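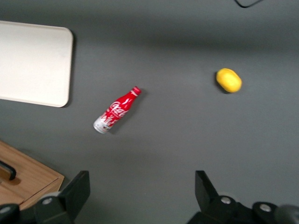

April 4, 2019

Back on the marbling size after a few weeks away from it, and oh, it was nice to smell that seaweed again. I mixed the carrageenan last night and let it sit on the back shelf with a towel over the bucket. This morning it had the thickness of thin cream, with a few bubbles still hanging around the rim. I skimmed twice with newspaper strips and that took care of most of them.

The recipe is still the one Benoît Picard wrote on the inside of the cupboard door, except that I have stopped using the tap water from the front sink. We had all that trouble in October with the colors sinking like stones, and I am more and more sure it was the hardness and had very little to do with the paint. Distilled from now on, please, even if it means another trip to the store.

Paper was the Fernard text weight, alumed the usual way, 33 sheets, hung for an hour and then pressed under the big board while they were still a bit limp. Do write "A" in pencil on the alumed side! I forgot on the last few and had to guess, and two of them I guessed wrong – the pattern slid right off in the rinse, a lovely blue going down the drain.

Colors: the Besson indigo spreads much too eagerly and wants only a drop of gall, if that. The ochre is the opposite, sulky, needs coaxing, and goes down best as the first color. I tried it last out of stubbornness and got a sprinkle of tiny dots, which I rather liked, so I kept that sheet in the folder marked Maybe.

Combed patterns came out cleaner toward noon, once the room had warmed up and the size with it. The nonpareil is still wobbly on the left side. I think I lift my elbow at the end of the pull, so somebody watch me next time and say so.

The Ustden order is for endpapers only, and they want the ochre and indigo together, nothing too busy. I would send them the wide gel-git and leave it at that.

To do: more ox gall, new pins for the narrow comb, wash the towels, ask whether the Fendetti press is free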